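Gripper fault traced to loose finger pad screw

The hand-held gripper units at Foltside were pulled from use in March after one of them began to drop its grip partway through a lift. The fault showed up in 13 of 93 recorded picks, always on rounded items with a smooth surface. Flat items were not affected.

Sipho Kruger of the Clandard tooling group logged jaw position during the failed picks and found the pad rocking 2 mm on its mount under load. The controller read the movement as jaw travel and cut the closing force. No alarm was raised, as the reading stayed inside the permitted band.

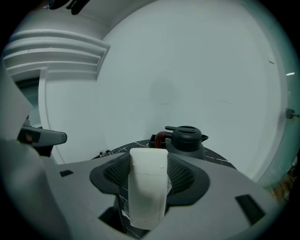
Finger pad and mount on a hand-held unit, with the black kettle-shaped container on the round table behind.

The screw behind the pad had backed out. Thread lock is specified in the Stirnitz build sheet but was missing on the unit that failed. All 49 units in service are to be checked before they go back out. Operators should press the pad sideways by hand at the start of each shift. Any play means the unit is tagged and returned to Clandard. A narrower force band is being tested and will ship with the next controller update.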